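# Chapter 7: A Visit to the Sorting Table

Before we study how a robot is programmed, we will follow a class on its open day visit to Unadano, a small training workshop in Kasstead. 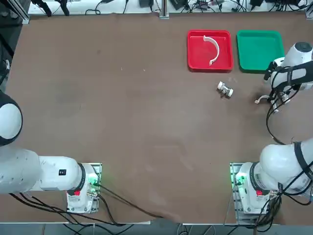 What should a visitor look for first when a robot is shown at work?

Look first at the task, and only later at the machine. If you can say in one plain sentence what must be moved and where it must go, you will understand much more of the movements that follow.

The class was received by Elsie Oakley, who has led the demonstrations at Unadano for several years. She gave each student a sheet with a drawing of the work table and asked them to mark on it the two trays, the red and the green, and the places which each arm could reach. Many students wished to begin at once with questions about speed. She answered them kindly, but she asked them to finish the drawing.

The demonstration lasted 40 minutes. In the first part, the arms were guided by a trained person. In the second part, they repeated stored movements, and the students wrote down every moment when the arm waited. Waiting is an important subject, and we will return to it in section 7.3.

After a short pause the group discussed its notes. One student had written that the robot was "thinking" when it stopped. Another believed that it was broken. The stored program contained a fixed pause before each grip, so both explanations were wrong, but both were useful for the discussion.

**Words for this chapter**

- *gripper*: the part at the end of an arm that takes hold of an object
- *joint*: a place where the arm can turn or bend
- *reach*: the area in which an arm can work

**Before you read on**

Draw a table with two trays of different colours. Choose a small object from your pencil case and write, in not more than 30 words, how it should be moved from one tray to the other. Keep your text, as you will need it again in section 7.2.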